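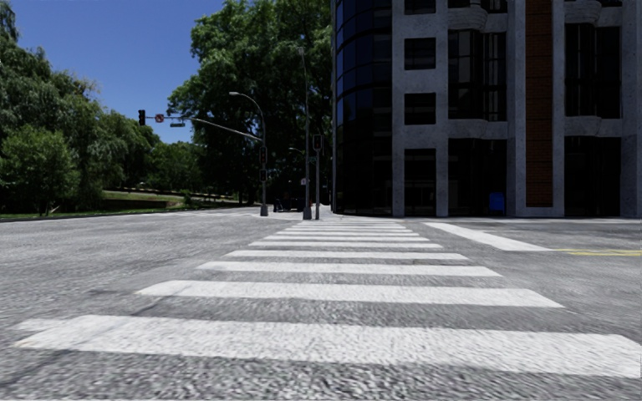

Prolirar Crossing Pack: planning and budgeting notes

Reading time: 4 minutes

The Crossing Pack is a set of simulated signalized intersections for teams preparing to buy or deploy sidewalk delivery robots. It is sold by Prolirar as an add-on to the base simulator license. These notes cover what to budget for, what hardware to have in place, and what the pack does not replace.

What is included

- Street scenes with painted zebra crosswalks, curbs, signal poles and mast arms
- Asphalt with surface texture and paint wear
- Building fronts, trees, street lamps and other background geometry
- Adjustable sensor height, down to road level
- Scripted pedestrians, set per run
- Export of camera frames and ground-truth labels

Vehicle models are licensed separately. The Gandton four-wheel and six-wheel bases are supported at release. Other bases can be imported, but the wheel contact parameters must be entered by hand.

License cost

A single-seat license for the Crossing Pack is $3000 per year. It requires an active base license. Seats are floating and are released when the session closes. A seat that is closed by a crash is held until the server times it out, so small teams should plan for one more seat than they have operators.

Compute

Budget one workstation per active seat. Rendering at low sensor height is the most expensive case, as asphalt and paint texture close to the camera are drawn at full detail. If your base carries more than one camera, test the complete set before ordering graphics cards. Frame rate does not fall in proportion to the number of cameras, and a two-camera result is a poor guide to a four-camera one.

Storage is often left off the purchase request. A set of 3000 crossing runs with all channels recorded will fill a small server. Decide early which channels are kept.

Low sensor mounting

Most sidewalk bases carry the forward camera well below adult eye height. From there a crosswalk is strongly foreshortened. The near bar can cover most of the image width while the far bars merge. Detectors trained on car-height footage should be rechecked before any field hours are booked.

Shadow is a second item. Poles and signal heads cast long, thin shadows over the paint when the sun is low, and a stripe divided by a shadow may be reported as two.
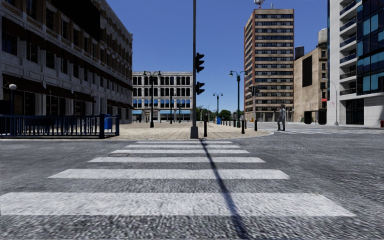
Sun angle is set per run, and we recommend at least 5 values for each crossing, including one shortly after sunrise. Utility covers, bollards and railings can be present in a scene and should be left on during acceptance tests.

What the pack does not replace

Simulation does not cover wheel slip on wet paint, battery loss in cold weather or radio dropouts. Keep a field line in the budget. For a first purchase, the Paredes group plans 4 weeks of supervised street trials after simulation is finished, and this is a sound starting point. Permit fees vary by city and are not included in any Prolirar quote.

Ordering

Quotes are issued through Totbridge. State the number of seats, the base model and the required start month. Orders placed after May are billed at the next annual rate. Evaluation seats are limited to one crossing and cannot export labels.

Comments

Jae-in Ham
Does the seat price include map updates during the year, or only fixes? Our purchasing office wants that as a separate line.

Tianyou Ye
Fixes only on our contract. New crossings were quoted separately. Check the second page of the quote, it is in the small table.

Jae-in Ham
Found it, thanks. Also, the manual wheel contact entry took us most of a day on a non-Gandton base. I would budget for that.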